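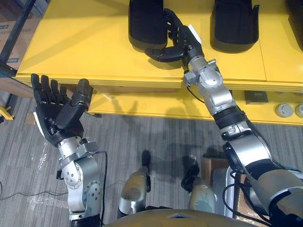 黄色桌子,灰色条纹地毯

Kakley 水性家具漆 Arroyo 黄 半哑光

规格:2 升装
适用:实木、密度板、贴面板(贴面板需先上底漆)
光泽:半哑光
套装价:1,192 元(漆、Plitmont 底漆、滚筒、托盘)
页面更新:10/9/25

先说一句,我是真的很喜欢黄色家具。店里卖了这么久的漆,白的灰的走得最快,可我自己家里那张餐边柜是 Arroyo 黄,我妈第一次看见愣了半天,后来每次来都要摸两下。所以这一页我会写得比别的颜色啰嗦,没耐心的朋友可以直接拉到最下面看怎么下单!

Arroyo 这个颜色是 Defne Işık 调的,她在 Tekurden 那边的小厂里管配色,人特别较真。第一版寄来的时候偏绿,涂在木板上像没熟的柠檬;第二版又太橙,我家那位说像校车(我觉得校车也挺好看的,但卖漆不能这么任性)。最后定下来的这一版很正,带一点点暖,晴天看是亮的,阴天看也不发闷。屏幕上的颜色大家就参考参考吧,手机和电脑差得离谱,拿不准的先买小样,涂在硬纸板上靠墙放两天,早上看一眼,开灯以后再看一眼。

黄漆为什么难涂

常有人问我,同一个牌子,为什么白色两遍就盖住了,黄色要三遍甚至四遍。黄颜料天生遮盖力弱,哪家都差不多,Kakley 已经算浓的了,旧家具颜色深的话照样会透。我的办法是底漆一定用浅色的。Plitmont 底漆有白和浅灰两种,套装里默认配白,你要是改造深胡桃色的老柜子,下单时别换成灰的,不然你会回来骂我。

还有一种透是木头自己往外渗。松木的节疤、老樱桃木、有些来路不明的旧门板,涂完第一天漂漂亮亮,过一阵子冒出一圈圈茶色。碰到这种木头,普通底漆压不住,得先上一层封闭底漆,晾透,再走正常流程。封闭底漆我们店里也有,没放进套装,多数人用不上,白花那个钱干什么。

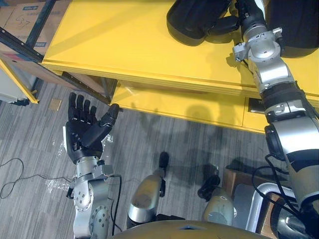
大面积用黄色,最容易被忽略的是光。小样上看着均匀的颜色,到了家具上会分出深浅来,台面朝上,吃满了光,竖着的面就暗一截,灯从上面打下来时,人或者手臂一挡,影子又落在前面的立板上。看看这张黄桌子前面低一级的那块面板,一团一团的影子压在上面,黄色一下子就沉了。所以选色的时候别光把小样平放着看,竖起来也看一下,最好就竖在家具要摆的那个位置。要是竖着嫌深,可以选同系列浅一号的,整件都用浅的那罐,千万别台面一罐、侧板一罐分着来,接缝那里会很别扭,我试过,后来全部磨掉重涂了。

怎么涂,我自己的顺序

先擦。厨房里待过的家具哪怕看着干净也有油,用温水加一点点中性洗洁精擦一遍,再用清水擦一遍,晾干。这一步偷懒的话,漆会缩成一个个小坑,像鱼眼睛一样,补都不好补。

然后打磨。旧漆面不用磨光,磨到不反光、摸着有点涩就行。粉尘用拧得很干的布带走,别拿鸡毛掸子,掸起来又落回去,等于白忙。

底漆薄涂一遍,干了以后用 400 目的砂纸轻轻带一下。真的是轻轻,手上不要使劲,目的就是把毛刺去掉。我以前用力过猛,把边角都磨穿了,黄漆上去之后棱上露出一条木头色,有人夸我做旧做得自然,我没好意思解释。

面漆用短毛滚筒,滚大面;边角和线脚用斜头刷。每一遍都宁可薄一点。黄漆厚了干得慢,里面还软着外面已经结皮,放个杯子就是一个印。两遍之间的间隔看天气,梅雨季请把罐身上写的时间当成最低要求,摸着凉凉的就再等等。滚的时候往一个方向收,收完就走,别回头去补那个你觉得不够完美的地方(我知道很难忍)。

面漆干透以后能不能马上用?可以轻轻用,摆书、摆花瓶都行。要压重东西的话,我建议多养几天。我五月份涂过一张书桌,心急把打印机搬了上去,四个脚印现在还在,每次看到都想叹气。

要不要再罩一层清漆

看用途。柜子、书架、床头几,不罩也够用了,半哑光本身就耐擦。餐桌、孩子的画画桌,我会罩一层水性清漆,选哑光或者半哑光的。亮光清漆罩在黄色上会有点像塑料玩具,喜欢的人很喜欢,我个人受不了。另外不要用油性清漆,油性的自己会慢慢变黄,黄上加黄,过几年就跑到姜黄去了。 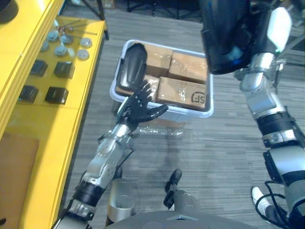 罩清漆之前也要轻磨一遍,刷的时候一定开窗但别对着风口,灰会粘上去。水性清漆刚刷上是乳白色的,别慌,干了就透明。有位顾客半夜给我发消息,说整张桌子毁了,我劝她先去睡觉,第二天早上她发来一个捂脸的表情。

搭什么颜色好看

我被问得最多的就是这个。黄色配灰是最稳的,深灰浅灰都行,地毯、窗帘、椅垫随便哪样是灰的,黄家具就不会显得闹。配黑也好看,黑色的小东西放在黄台面上特别精神,就是容易显灰尘,勤快的人请随意。配白会很清爽,有一点厨房的感觉。配大红我劝你三思,除非你家开快餐店。配深绿我本来以为会土,去年给朋友家涂了一个花架,摆上一堆叶子,效果好得出乎意料,我回来就把自己阳台那个也涂了。

把手别急着换。很多人觉得家具重新涂过就得配新五金,黄铜把手和 Arroyo 黄放在一起颜色太近了,有点糊。旧的黑铁把手擦干净装回去往往更好看,还省钱。

常被问到的几件事

味道大不大:有一点,水性漆的那种味,开窗散一散。我鼻子很灵,涂的当天会睡别的房间。刚涂好的家具别马上关进小房间里,抽屉也拉开晾着,抽屉里面闷味道最久。

可以用在户外吗:不建议。有屋檐的阳台勉强可以,直接晒太阳淋雨的地方请买 Kakley 的户外系列,那边的黄叫法不一样,颜色也略深,别混着用。

剩下的漆怎么存:罐口擦干净再盖,不然下次打不开。倒一点到小玻璃瓶里,贴上标签写好哪件家具,以后磕了碰了拿棉签补一补,特别方便。冬天别放在会结冰的地方,冻过的漆化开以后像豆腐渣,救不回来。

滚筒怎么洗:用完马上洗,温水加肥皂,一直洗到水清为止。中途歇一会儿的话,拿保鲜袋包紧,能撑过一顿午饭的时间。

不同批次会有色差吗:会有一点点,肉眼不一定看得出来,但大件家具我还是建议一次买够,开罐以后倒在一个大桶里搅匀再用。备注里写一下要涂的东西多大,我帮你算,算多了我也不好意思让你多买。

Arroyo 黄到现在卖出去超过 3,007 罐了,在我们这种小店里算是很吓人的数字,谢谢大家!

下单和发货

套装和单罐都可以直接拍,小样在另一个链接里,运费抵扣后面买漆的钱。漆是液体,走陆运,偏远的地方要等久一点。收到先别签,晃一晃看看盖子有没有松,漏了的当场拍照发我,我补寄。没开封的可以退,开过的就没办法了。

涂完记得发照片给我看,涂歪了的也发,我教你怎么补。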